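Vuser Waitlist Guide: Section 3, Setting Up the Host Stand

Updated in March
By Lempi Saarela

Print this section | E-mail this section

By this point you should have the base station plugged in, the pagers stacked in their charger, and an account with your restaurant's name spelled the way you like it. If the name is wrong, go back to Section 2 and fix it. Every guest text will carry it, and people do take screenshots.

Set aside a slow afternoon for this section. It can be done at 6 p.m. with a line out the door. Ritva Kallio did it that way when she opened the Stendale location, and she has asked us to say that she does not recommend it.

Drawing your floor

1. On the tablet, open Floor and tap New Room. Give it a name your staff already uses. If everyone calls it the Back, call it the Back, whatever the architect called it.

2. Drag tables in from the tray on the left. Two-tops are squares, four-tops are larger squares, and booths are the ones that look like a slice of toast.

3. Tap each table and enter its number. Vuser will accept any number up to 374. It will not accept the same number twice, even if your restaurant has had two table 9s since the day it opened and everybody knows which is which.

4. Mark tables that can be pushed together by holding one and tapping the other. A dotted line appears between them.

Note: Only link tables that really do move. The software has no idea that table 22 is bolted to the floor, and it will cheerfully seat a party of eight there.

5. Tap Save Room. Repeat for the patio, if you have one, and set its season under Room > Dates. A patio with no dates is open all winter.

Setting quote times

Quote time is the wait your host promises at the door. Vuser works it out from how long parties of each size usually stay, but on day one it hasn't met any of your guests, so you have to give it a start.

6. Open Quotes and enter a typical stay for parties of two, four and six or more. Use the real figures – the ones from a Saturday-type crowd with dessert – and resist the ones in your business plan.

7. Set Padding to 5 minutes or more. A guest told 40 minutes and seated in 35 thinks you are wonderful. A guest told 30 and seated in 35 has already started writing the review.

8. Leave Auto-Adjust on. After 100 seated parties it begins to trust its own numbers over yours. You may find its numbers insulting. They settle down.

Caution: Do not set any stay to zero to make the line look shorter. The system will quote zero minutes to everyone and page them all at once.

Pagers and texts

9. Take one pager off the stack and hold its side button until it buzzes. The tablet shows a four-digit code. Tap Pair, then write the same code on the sticker underneath.

10. Pair the rest one at a time. A base station handles up to 3,000 guest texts a month on the standard plan, but no more than 13 pagers in pairing mode, after which it gets confused and pages itself.

11. Walk a paired pager out to wherever your guests really wait, such as the sidewalk, the parking lot or the bar next door. Have someone page it. If it stays quiet, move the base station closer to the window and try again.

Caution: Pagers are splash resistant. They are not chowder resistant. Wipe them with a damp cloth and keep them out of the dishwasher, including the top rack.

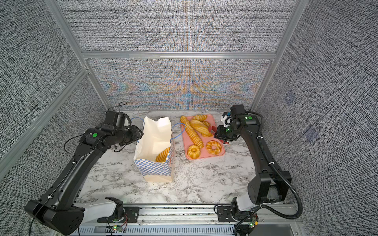
12. Sign out of the owner account before you hand the tablet to a host. Hosts get their own four-digit PIN under Staff > Add. The owner account can delete a room in two taps, with tonight's reservations in it.

If the tablet freezes during service, hold the power button until the screen goes dark, then start it again. The waitlist is kept on the base station and comes back with the tablet. A pencil and a legal pad will cover the gap.

Related sections
Section 2: Account and Restaurant Name
Section 4: Large Parties, Birthdays and Other Weather
Pager Battery Replacement
Moving from Brandstead to Vuser
Using Vuser with Lappalainen Receipt Printers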